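Randondale set walk-through, second unit
Tuesday, December 5, 2023
Checked by me (Ditte Ingvarsson), with Warrick Tuhiwai on the lights
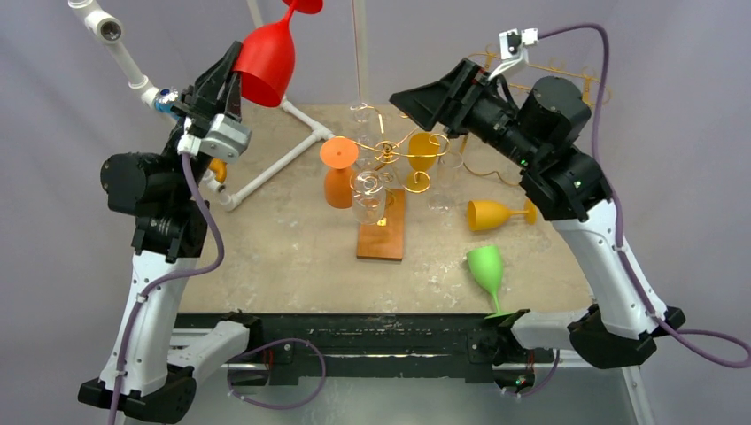 Red goblet held upside down above the table, stemware below.

Okay, so we shoot the banquet scene on Stage 32 at first light and I wanted every box ticked before the cast comes in. Comments are under each line, sorry for the length!

Fire exits clear: NO
The north door had two flight cases and a rolled carpet in front of it. I moved the carpet, Warrick moved the cases, and I've taped the floor. Please don't park anything there again, even for five minutes.

Extinguishers in place and in date: YES
The one by the makeup room runs out in August, so it goes on the list for spring.

Overhead lights, safety cables: YES, after a fix
One lamp over the throne had its cable clipped to itself (yikes). Warrick redid it and I went up the ladder for a second look.

Stage capacity sign: YES
Limit is 70 with the audience risers out. Aroha's call sheet has the extras coming in waves, so we're fine as long as the first wave leaves before the next one walks in.

Candles and open flame: YES
Battery candles only for the wide shots. The real ones come out for Pendo's close-up, with a fire watch standing by, and the curtains stay tied back the whole time.

Risers and stairs: NO
Third step on the left wobbles. I stood on it and it rocked, so it's roped off until Stubbs can look at it. The deck itself is rated for up to 500 pounds per panel and we're well under.

Fog machine: NOT CHECKED
Still on the truck from Stidmont. Tegan, could you run it with the big door open before anyone gets into costume? Last time the smoke alarm went off and we lost most of a morning.

First aid kit: YES
Restocked. Burn gel was low, now it's full.

Cables across walkways: YES
Ramps are down on all of them. The orange one by the monitors is the Velow feed, so leave it plugged in overnight.

Open items are the step and the fog machine. Extension 3165 gets me until nine tonight.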